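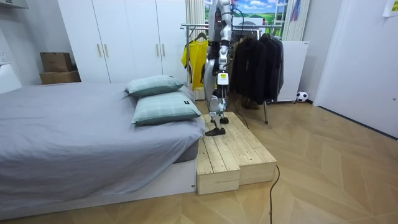
Stop Rinsing the Rice Pot Into the Sink

By Stavros Mavromatis
September

I have cooked rice nearly every night of my adult life, and for most of those years I poured the best free ingredient in my kitchen down the drain. I mean the cloudy water you get when you wash rice. I think home cooks should keep it, and I think recipe writers should quit telling people to rinse "until the water runs clear" and leaving it there.

I learned this from Ha-neul Yeo, who had the apartment below mine when I lived in Lalthorpe. She swished the rice once in cold water and dumped that first water, which carries the dust. The second and third rinses went into a jar. The jar went into soup the same night. She made her soybean paste stew with it and never with plain water, and when I made the same stew upstairs from the same tub of paste, mine was thin and a little sharp. Hers had some body to it. The starch does that. There isn't much in there, but a stew doesn't need much.

Since then I have used it for nearly anything brothy. Potato soup takes it well. So does a pot of greens with garlic, and so does a pan sauce when I don't have stock, which is most nights. It is not stock and has almost no flavor of its own. Use it where you would use water, taste for salt as usual, and stir the jar first, as the good part settles to the bottom.

My friend Kálmán Kovács disagrees with all of this. He cooks at a lunch place in Nutstead and says a spoonful of flour does the same job with less fuss. He's right that flour thickens more. It also has to be cooked out, and it gives a soup that heavy, gravy feel I only want in the dead of winter. He also says nobody with a job wants another jar in the fridge. I'll give him half of that. If you aren't making soup tonight or tomorrow, throw it out. It goes sour fast, and I wouldn't keep it past the second day.

The clear water rule is my bigger complaint. I own a 1972 paperback, picked up in Dundudholm with the cover missing, that tells you to wash rice in seven changes of water. Seven! I tried it. I used a sinkful of water on two cups of rice, and the last rinse was still a bit cloudy. The rice was fine. It was also fine the next night with 3 rinses. If you are making a pilaf and want every grain separate, go ahead and wash longer. For a bowl of short-grain rice next to some fish, stop when you can see your fingers through the water.

Some rice shouldn't be washed at all. A lot of American white rice has vitamins added to the outside, and the bag will say so. Risotto rice needs its starch in the pan. Read the bag before you turn on the tap.

Start with one pot of soup. Put a bowl under the colander, keep the second rinse, and use it in place of the water. If you can't taste a difference, you're out nothing but a bowl to wash.

Get new columns by email. Enter your address to subscribe. You can unsubscribe at any time.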